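Bench notebook, back room
July 6, 2018

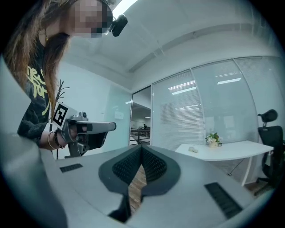 Do we need to wipe the light gray tabletop between jobs, or is once at the end of the day enough?
Between jobs, with a damp cloth and then a dry one. Once a day was the old rule and the dried rings of glue date from then.

Now the cleaner. Évan Gautier is very taken with the Druruder spray and wants us to switch over before November. I remain unconvinced. The label promises a "streak-free working surface" and I got streaks on the first pass and on the second. He says I used too much. I used what the label says to use, 2 squirts per wipe, and then half of that, and the streaks were the same both times. Plain water and a drop of dish soap did as well on the pencil marks and better on the tape gum.

Cost, for anyone who cares: the Druruder refill is 397 a case, Altard is 569. Évan's argument is that the cheaper one pays for itself. Against what? We were paying for dish soap.

Tried the Altard on the far corner where the old stain is. Stain still there. Maybe a little paler, but I had just cleaned the rest of the table and I don't trust my eye on that. Should have masked off half of it first. Do that next time.

The twigs. Van Acker sent word that dry stems "do not shed." Ours do. Ran a hand along the back of the table after lunch and came up with bark crumbs. Small ones, but they end up under the work and leave dents in anything soft. Évan thinks the crumbs are old and fell down behind the table months ago. Possible. I wiped the back edge clean at 3 and will look again Monday before anyone opens a window.

Sandpaper on the tabletop: no. The Pama leaflet suggests 400 grit for stubborn marks, used wet. It may work on whatever they tested it on. I would want to see it done on a scrap first, and we don't have a scrap of this top. Leaflet is in the drawer if someone wants to argue.

Left to do:
Mask and retest Altard on the stain
Ask Évan where he put the dry cloths
Check back edge for crumbs
Don't order Druruder yet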